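27 October 2019, sim bench, branch flitirero-dual

Good day today! The new arm scheduler finally runs start to finish on the shoe rack task without me poking it from the console. Writing this down while I still remember which changes mattered.

Renato Talavera rewrote the shared clock in Prududgate so both arm planners read the same tick. Before that, each arm kept its own time and the drift made the collision checker panic over paths that were perfectly fine. I pulled his patch, rebuilt, and set the seed to 1656 so we can compare runs.
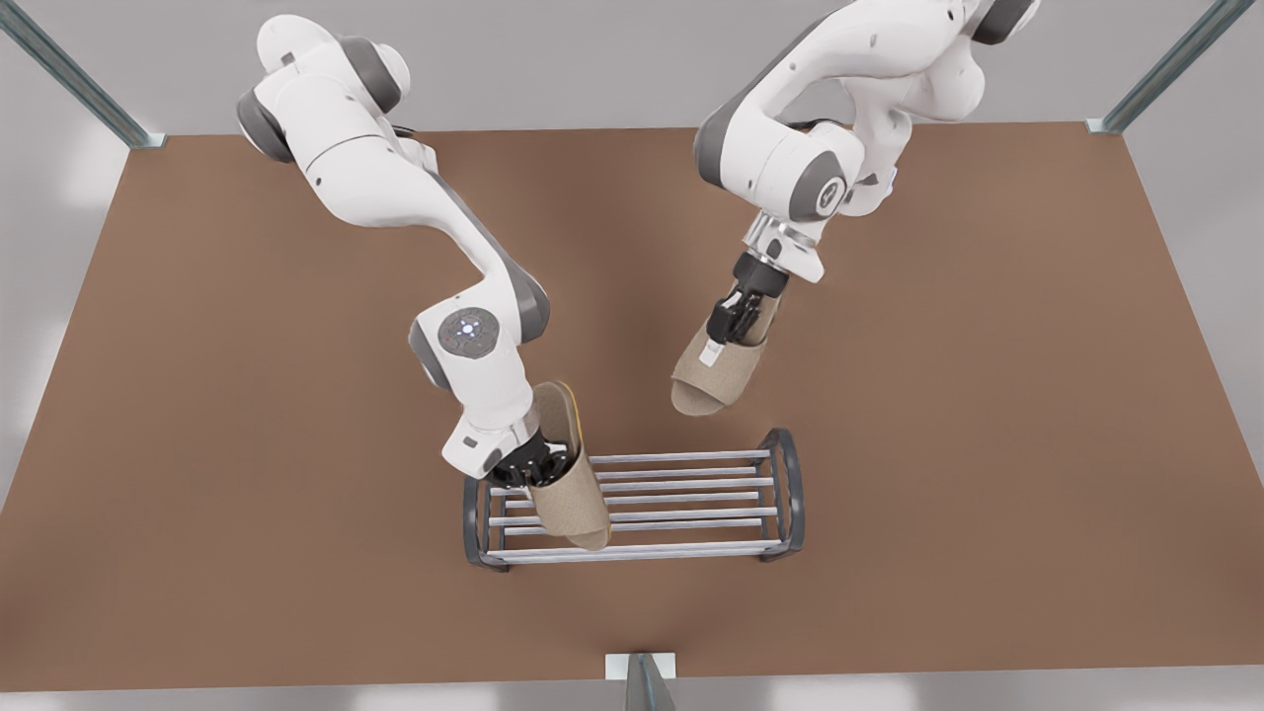

The scheduler now hands out a priority per arm instead of locking the whole workspace, and I love how much simpler the code got. The lock file is gone, and so are 228 lines of retry logic. With the right gripper down at the left part of the rods and the left one still holding its slipper higher up, both arms share the space over the rack, which the old lock would never have allowed. The low arm gets priority and the other planner treats it as a moving obstacle. The clearance margin is a plain number in the config (set to 4 cm for now, try 2 later).

Next thing was the wrist views. I want the Ernton pose estimator to cope when the rack is barely in view, so I've been dumping frames at odd arm poses and feeding them in raw. 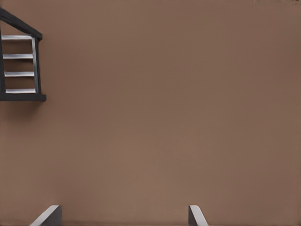

Ernton used to return a pose no matter what, with a confidence that meant nothing. I changed the interface so it can return "no estimate" and the planner has to deal with that. Small change, big difference in how the logs read! The fallback is to keep the last good pose and ask for a new view. Still need a timeout there.

Also found the wrist transform was being applied twice in the replay tool. Steiner (our replay tool, for whoever joins after July) had its own copy of the math. Deleted the copy, now it imports ours.

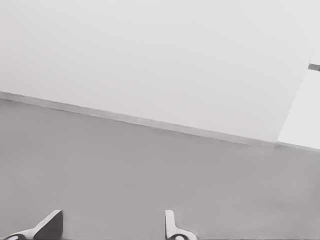 Blank views are worth keeping in the regression set too, so I added a folder for them and a test that fails if Ernton claims to see a rack in any of them.

To do:
- timeout on the fallback
- rerun seed 1656 with the smaller margin
- ask Renato if the tick can go in the frame header
- clean up the config names, half still say "lock"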